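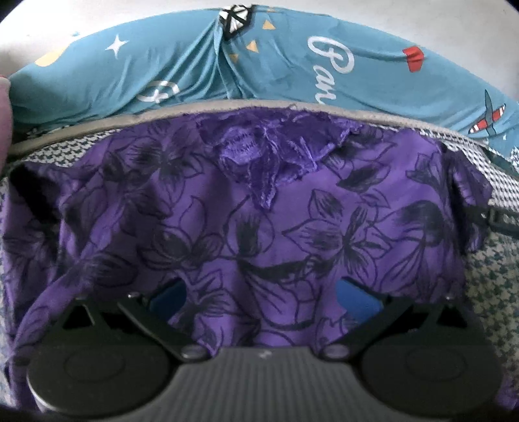 Laundry and Linen

Handling thin printed fabrics at home

Thin fabrics with a bit of a sheen need different treatment from cotton tees and towels. They crease easily, slide off the pile and show every water mark. A purple with a black floral print is a good case, as the dark outlines can bleed or fade well before the cloth itself wears out. The notes below cover sorting through to storage.

Before washing

Read the care label first. If it has been cut out, treat the piece as a delicate and wash it cold.

Test for colour the first time. Dampen a corner of an inside seam, press it with a white face washer and leave it for 20 minutes. If colour comes off on the washer, keep the piece on its own for the first few washes. Purples and reds are the usual offenders.

Turn printed garments inside out. Close zips and hooks, and keep anything with Velcro out of the load altogether.

Washing

By hand, use a clean laundry tub or a large bucket with cool water and a small squirt of liquid wool wash. Powder doesn't always dissolve in cold water and can leave pale streaks on dark print. Push the fabric up and down gently. Don't rub one part of it against another, which dulls the surface.

In the machine, use a mesh bag and the delicates cycle on the lowest spin. Wash no more than 2 pieces to a bag. A crowded bag comes out with creases set in all directions.

Skip the fabric softener. It builds up on synthetics and makes them feel greasy.

Getting the water out

Don't wring. Lay the piece flat on a dry bath towel, roll the towel up with the fabric inside and press along the roll with your forearms. Unroll, move to a dry towel and do it again if it's still dripping.

Drying

Dry in the shade. An hour or so of Australian sun in February will do more to a dark print than a month of washing. Under the verandah or on a clothes horse near an open window is fine.

Peg at the side seams or underarms and never in the middle of a panel. For very light fabric, drape it over two lines so the weight is shared. The Galang airer we use has coated rails, which don't leave rust marks. Plain wire ones should be covered with an old pillowcase.

Picking it up and folding

Slippery fabric bunches when it's grabbed from the centre, and deep folds left in a basket overnight become creases. Pick it up by two seams, let it hang, and give it one light shake.

To fold:

Lay a sheet or towel on the table to stop the fabric sliding.
Place the garment face down and smooth it from the middle outwards.
Bring the sides in, then fold from the hem up in thirds.
Put a sheet of acid-free tissue in the last fold if it's going away for the season.

Rolling works better for scarves and camisoles, and for anything going in a suitcase.

Ironing

Use the coolest setting, on the wrong side, with a thin cotton cloth in between. An old hanky is fine. Steam from a hand-held steamer is usually enough. Keep the head a few centimetres off the surface and let the fabric cool on the hanger before it goes in the wardrobe.

Snags

If a thread pulls, don't cut it. Work it through to the back with a fine needle, then stretch the fabric gently on either side until the pucker eases. Check your nails, rings and watchband before handling the next piece, and run a hand around the rim of cane baskets for rough ends.

Filed under: Laundry, Delicates, Folding

Next in Laundry and Linen: Getting musty smells out of stored blankets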